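弗洛瓦奇(Flovach)是一支灵魂乐与放克乐队,成立于特雷布里奇(Trerbridge),现有成员五人。乐队以铜管编配和过长的前奏著称,后者曾使当地电台的夜间节目多次在人声出现之前就进入广告。主唱为朗达·帕克特(Rhonda Paquette),贝斯手爱德华多·迪马库兰甘(Eduardo Dimaculangan)负责大部分作曲。

名称

乐队名的来源有两种说法。帕克特称它是一家已停业的洗衣店的招牌,迪马库兰甘则坚持那是他在排练时打的一个喷嚏。两人在同一次访谈中各自陈述了自己的版本,主持人没有追问。早期海报上另有“弗洛瓦克”的拼法,乐队后来将其解释为印刷错误,印刷方未作回应。

历史

乐队最初是一支婚礼伴奏组合,曲目以翻唱老歌为主。鼓手布雷登·德普雷(Brayden Després)加入后,速度普遍加快,婚礼邀约随之减少。乐队由此转向原创,并在特雷布里奇的小型场地固定演出,每晚九点开场,通常九点四十分才真正开始。

首张专辑《利奥》(Liao)在一间借来的排练室录制,用时12天,其中两天用于寻找一个漏接的地线。专辑收录八首歌曲,标题曲没有歌词,只有帕克特反复念出的曲名。乐评对此意见不一,有人称之为大胆,也有人注意到歌词截稿日期恰好在录音前一晚。专辑首批压制了165张黑胶,乐队自行在演出现场出售,售罄所需的时间从未公布。 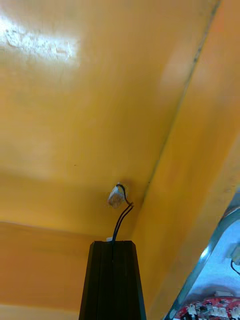 第二张专辑《瓦斯内斯》(Vusness)标志着乐队转向更稀疏的编配。键盘手莉耶特·迪隆(Liette Dhillon)此时加入,她的第一项贡献是删去了三个声部,包括迪马库兰甘最喜欢的那个。专辑封套由她本人设计,正反两面均为纯色,没有文字,唱片店因此常把它放进“其他”一栏。迪隆向印刷厂交代颜色时用的词是“旧塑料”,即一种偏橙的黄,略带光泽,往边上走又深一些,表面还有几个小黑点。印刷厂照做了颜色,黑点则被当作瑕疵修掉。再版时迪隆要求恢复,厂方为此另收了费用。专辑中的慢板《楼下的人》后来成为乐队最常被点播的作品,也是德普雷唯一不打鼓的一首。

小号手达西·勒克莱尔(Darcy Leclerc)原为第二张专辑的客座乐手,只受邀吹奏一段八小节的独奏。他吹了二十小节,此后一直没有离开。乐队至今未正式宣布他的加入,但他的名字出现在后来所有的节目单上,有一次还排在第一位。

音乐录影带

《楼下的人》的录影带由帕克特自导,在乐队租用的一处仓库内拍摄。全片只有一个镜头,五名成员依次走进画面,站定,然后依次离开。拍摄共进行了24次,最终采用的是第二次,其余各次按帕克特的说法是“为了确认”。成片于十月发布,比歌曲本身晚了将近一年。

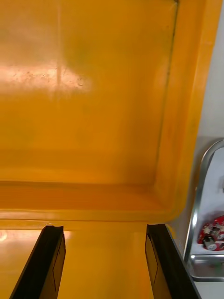
帕克特在同期访谈中表示,她原本打算加入舞蹈段落,并为此请人排了动作,但勒克莱尔始终无法在不吹奏的情况下保持节拍。排练片段后来作为附赠内容发布,点播量高于正片。乐队没有就此发表评论,不过下一支录影带《慢车》中出现了舞蹈,由其他人完成。

现场演出

弗洛瓦奇的现场版本普遍比录音室版本长。标题曲《利奥》在专辑中为四分钟,现场的最长纪录是在特雷布里奇的一次户外演出中留下的,当晚末班车已经开走,乐队据称是为了陪伴滞留的听众。迪马库兰甘后来承认,他们只是没有商量好怎样结束。乐队第一次巡演只有六站,其中一站因设备车走错方向而改为原声演出,录音后来以《没有插电,也没有别的》为题单独发行,曲长合计113分钟。

风格与评价

乐队的作品多建立在重复的贝斯动机之上,铜管通常在副歌前半拍进入。迪马库兰甘曾将这一手法归于对早期放克唱片的研究,勒克莱尔则说自己起初是数错了。帕克特的演唱音域不宽,她对此并不避讳,歌曲的最高音一般交给迪隆的键盘。

专辑列表

《利奥》
《瓦斯内斯》
《没有插电,也没有别的》(现场录音)

参见

特雷布里奇音乐
放克
灵魂乐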